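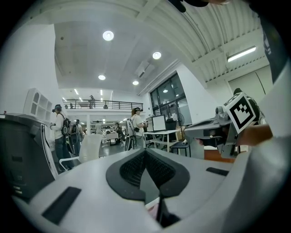
*The main workroom at Hindidwood during working hours, with the white arched shelving at the left wall.*

**FOR RELEASE: January 2024**

# Taheri Opens Orders for Stenum Shelving After First Installation at Hindidwood

Taheri, a maker of storage furniture for shared workplaces, is now taking orders for Stenum, a line of open shelving units with arched cubbies. The first unit was installed in the main workroom at Hindidwood in December and has been in daily use there.

Hindidwood is a large, open workspace with white walls and bright overhead lighting. People work there both on their feet and seated, and many of them wear a headset and a backpack while they do it. Equipment gets picked up and put down all day. Before the new shelving arrived, much of it was kept on the desks or on the floor next to them, and the walkways had to be cleared at the end of each shift.

The operators of the space asked Taheri for storage that would stay against the wall and leave the middle of the room free. They also asked for no doors. People at Hindidwood often have one hand full when they need to put something away, and a cabinet door was one more thing to open and close.

Each cubby in a Stenum unit is open at the front and has a rounded top. The arch leaves extra height in the center of the opening, so a backpack can stand upright with its top handle free. Smaller items such as headsets and cables can go in the same size cubby or in a bin.

The Hindidwood unit is white to match the walls. Taheri will also sell the line in gray and dark green. Units come in three widths, and units of different widths can be placed side by side. Each cubby is rated to hold 50 pounds. All units must be anchored to the wall, and the hardware for this is included in the box.

Installation at Hindidwood was done outside working hours. Desks near the left wall were moved toward the middle of the room first, and a clear path was left in front of the shelving so that people can stand there and get their gear on without blocking a desk. The desks have stayed in their new positions.

The people who use the room requested one change after the first week. The original unit had label holders on the top edge of each opening, where they caught on backpack straps. Taheri has moved the holders to the side panel on all units now being sold. The holders at Hindidwood were replaced at no charge.

Optional bins for the Stenum line are made by Plastix. They are sold one at a time and can be added later. The bins have a cutout in the front for a hand and do not have lids.

Taheri received more than 100 requests for pricing before orders opened, most of them from schools, shared workshops, and training rooms. Those customers will be contacted in the order their requests came in. New customers can order through a Taheri dealer or directly from the company. Custom colors are not being offered this year.

All Stenum units carry a three-year warranty that covers the panels, the joints, and the wall hardware. The Plastix bins are covered separately by their maker.

**About Taheri**

Taheri designs and builds shelving, benches, and coat storage for workplaces, schools, and public buildings. The company also provides room measuring and layout planning for customers placing larger orders.

**Media contact**

Taheri Press Office

Product drawings, color samples, and installation instructions are available on request.

###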